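Monday, January 1, 2018

## Getting towels soft again

Happy New Year, everybody! The house is finally quiet, the last of the cousins went home yesterday, and I have a mountain of towels in the hallway that would frighten a mule. So I thought we'd talk about towels, and mostly about why they go stiff and scratchy and stop drying anybody off.

I grew up believing that a scratchy towel needed more softener. My mother poured it in like gravy, and so did I for years. Softener coats the loops, though, and the more coats you put on, the less water the towel will take up. A set I bought back in November felt lovely in the store and by Thanksgiving was pushing the water around my shoulders like a squeegee. If you've got towels like that, don't throw them out yet.

What I do is a stripping wash, and it takes two cycles. Put the towels in by themselves, hot water, no detergent at all, with a cup of plain white vinegar in the drum. When that's finished, leave them where they are and run them again, hot, with half a cup of baking soda. Please don't put the two in together - they fizz very prettily and cancel each other out, and you've wasted both. Colored towels can go through this fine, but I'd keep a brand-new red one well away from everything else you own.

Don't stuff the machine, either. I stop when I can still get my whole hand in on top of the pile. Towels need to flop around, and a crammed load comes out with soap still sitting in the folds. As for detergent, use less than the cap says. In our soft water here in Marar I use 2 tablespoons for a full load of bath towels, and they come out clean as you please.

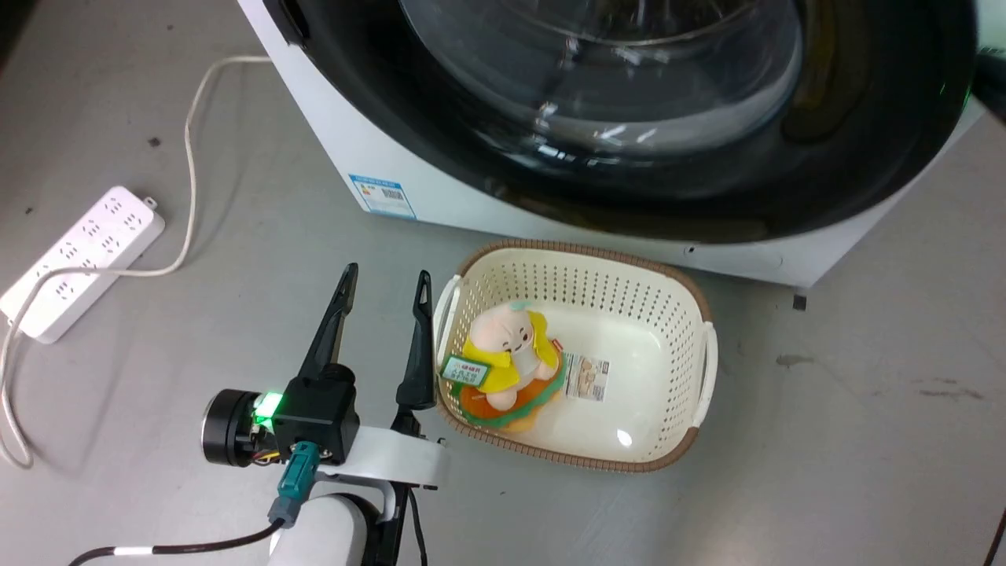 Analyn Espiritu wrote in to disagree with me about the vinegar, saying she gave it up years ago over worry for the rubber door seal, and that plain washing soda and a second rinse do the job just as well in her hard water. Well, Analyn, I can't argue with a second rinse! I only do the vinegar twice a year, and I wipe the seal down with a cloth afterward, but if your machine's booklet says to keep vinegar out of it, then do listen to the booklet and go Analyn's way.

Now, drying. Give every towel a good hard snap before it goes in the dryer or on the line. I mean really crack it, the way boys do in locker rooms. It stands the loops back up, and it's half the secret of a fluffy towel. On the line they'll always dry a bit crisp, so I bring mine in slightly damp and finish them with 8 minutes in the dryer on low (two clean tennis balls in there help, if you can stand the racket).

A few odds and ends while I'm on the subject:

- Musty towels want to be hung up spread out flat, never bunched on a hook.
- A pulled loop can be snipped off with scissors. It won't run the way a sweater does.
- Kitchen towels with grease on them get a dab of dish soap rubbed in the night before.
- Old bath towels cut into quarters make the best floor rags there are.

Next time I'll get to pillowcases, and that yellow ring that comes on the collar of every white shirt in the county.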